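Students' sorting arm gets its first outing in Vulport

3 min read
November | By Senyo Sowah

A student project that promises to teach a robot arm to tidy up toys was opened to visitors in Vulport this month, with rather more promise than tidying on offer so far.

The project is called Plister and is run by the robotics club at Ó Ceallaigh College. Its members want an arm that can reach into a mixed heap of toys, take hold of one thing at a time and put it somewhere sensible. The club says nurseries and toy libraries would find a use for such a machine. It has yet to name one that has asked.

The club has been given a grant of 1,370 euros by the college, of which 1,255 has gone already, mostly on cables, mounts and a replacement power supply. The arm itself is on loan from the engineering department and has to be handed back at the end of the spring term. 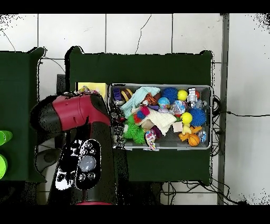 Kobina Boateng, the second-year student who leads the project, said the mix of toys was chosen to be awkward. Hard plastic is easy for an arm, he said, but cloth folds, knitted things snag and balls roll off when they are nudged. A rubber duck can be gripped from most sides. A plastic bottle on its side is another matter, partly because the software has trouble telling where a clear object stops.

He is candid about the results. In its log the club has recorded 520 attempts at picking up a single item. Asked how many ended with the toy where it should be, Mr Boateng said "some 90", and added that a few of those were generous. A toy that was lifted, dropped and happened to land in the right place has been counted as a success, a practice he says will stop.

That makes fewer than one in five, on toys the club picked out itself, on a table it set up itself. A toddler would do better, though a toddler would also need persuading.

The software that decides where the arm should go was written by the students and goes by the name of Stina. It replaced an earlier version that was scrapped in the summer after it kept heading for the same corner of the bin whatever was in it. Stina is said to spread its attention more evenly. On the evening I went along it was restarted twice before seven o'clock, and a good part of the hour was spent with four students looking at a laptop.

None of this is unusual for a club of this size, and the members plainly know their way around the equipment. The trouble lies with the poster in the corridor, which describes Plister as "the end of tidying up". The club's own figures do not support that, and it would be a pity if first-years joined on the strength of it and left again by Christmas.

There is a question, too, of what exactly is being sorted. The next stage uses cardboard boxes in different colours, each with a round hole, and the idea is that the arm should drop every toy into the correct one. The club has not settled what "correct" means. Sorting by colour was the first plan, until members began arguing over striped balls and patterned cloth. Sorting by softness is now the favourite, but the arm has no sense of touch worth speaking of and would have to judge by eye.
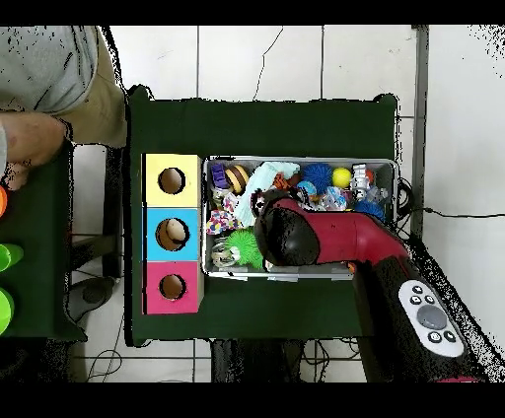 Could the arm be ready for the inter-college contest in the spring? The club thinks it can enter, but only in the beginners' class, where teams may choose their own objects and a person is allowed to step in between attempts. The open class uses objects the teams have never seen, and Mr Boateng said there was no point in putting Plister up for that yet.

He wants the success rate to reach one in two by the time entries close. To get there the club plans to cut the number of toys in the bin, leave the cloth out for a while and keep a stricter log, with dropped items marked as failures. The first of those measures will certainly improve the figures. Whether it improves the robot is harder to say, and the college has asked to see results for both the full bin and the reduced one before it considers any more money.

The club meets on weekday evenings in the ground-floor workshop from half past five. New members are welcome and do not need to have written any code – the log, I was told, could do with someone who has neat handwriting.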